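README - the Mukach bench, setup and care

Hi! If you're reading this you've either inherited the Mukach bench from me or you've pulled down the recordings and want to know how the arm was set up when they were made. Both kinds of reader are welcome. I've kept the maintenance notes and the data notes in one file so I only have one thing to forget to update.

What's on the bench

One white arm with a two-finger gripper, one table, one white cloth, a wicker basket and the small stuff that goes in and out of it. The arm talks to the Gundard controller under the table, and Gundard writes everything to the Brikis folder. If the Brikis drive isn't mounted, Gundard will happily run a whole session and save none of it (ask me how my Saturday went).

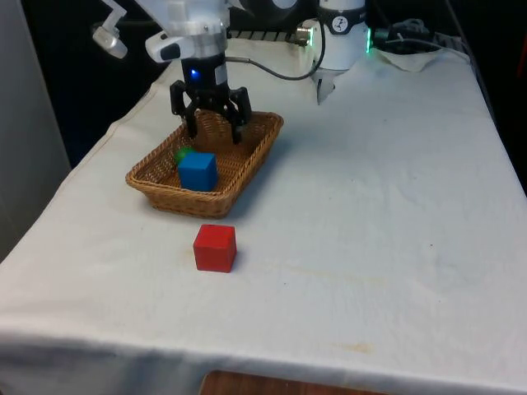
Gripper over the basket, blue cube inside, red cube out front on the cloth.

Starting up

Power on the controller first, then the arm, and wait until the status page says ready. Run home.sh. The arm goes up and back, slowly, and it does not care about your coffee. Then run fingers.sh, which opens and closes the gripper three times. Listen while it does this! A healthy gripper makes a soft double click. If you get a scrape, stop and go to the finger section further down.

The speed cap is set to 34 per cent in config/arm.yaml. I know it feels slow. Ataberk had it up at 49 for a while and the pickups got noticeably worse on the ball, so please leave it alone unless you're recording under a new setup name.

The cloth

Pull it flat enough that the basket sits level, and don't fuss over the small wrinkles. The stains are old and they don't wash out, I've tried. If you swap the cloth for a new one, write it in changes.txt, as the colour balance in the recordings will shift and somebody downstream will want to know why.

Fingers and grip force

Grip force lives in the same config file, one value for cubes and one for the ball. The cubes are wood and will put up with nearly anything. The ball wants a lighter squeeze and a slower close, and it needs to be taken near the fingertips - too far up and it tends to hang on for a moment after the release.
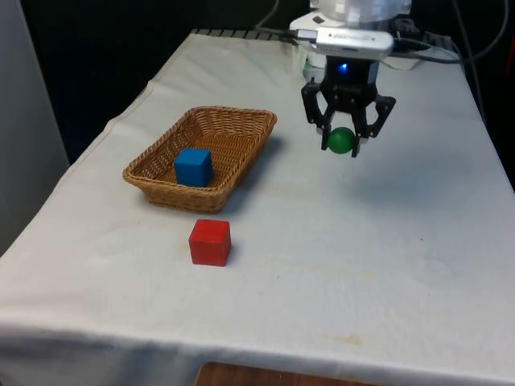
When you change the force values, do 16 test grasps before you record, and lower the arm by hand on the first one with the jog keys. It's dull work but it saves you an afternoon. Anika wrote a little script called squeeze_check.py that logs the finger gap on each grasp. If the gap wanders between grasps, the finger screws have come loose again. Nip them up with the short hex key from the tin, a quarter turn at most, and rerun fingers.sh.

Cables

Check the wrist cable at the start of every session. It needs enough slack for the wrist to turn fully both ways, and the spare length should stay coiled at the back behind the base. I replaced it in September after it chafed near the connector, and the old one is in the drawer with tape on it. Don't use the old one.

The recordings

There are some 700 episodes, all under the setup name Bang (Ataberk named it after the noise the first basket made, I had no say). Each episode folder has the video, the joint log and a text file with the grip values used. Failed grasps are kept in and marked "miss". Please don't delete them, Anika uses them more than the good ones.

Known problems

- The joint log clock drifts a little over long sessions. Restart Gundard at lunch.
- home.sh sometimes hangs if the emergency stop was pressed and released while the arm was off. Cycle the controller and try again.
- The basket creeps across the cloth when a finger brushes the rim. Put it back by eye, then note the episode number in changes.txt.

Questions about the scripts go to Anika Ruiz-Ortega, anything with a screw in it goes to Ataberk Karabulut, and typos in this file are mine.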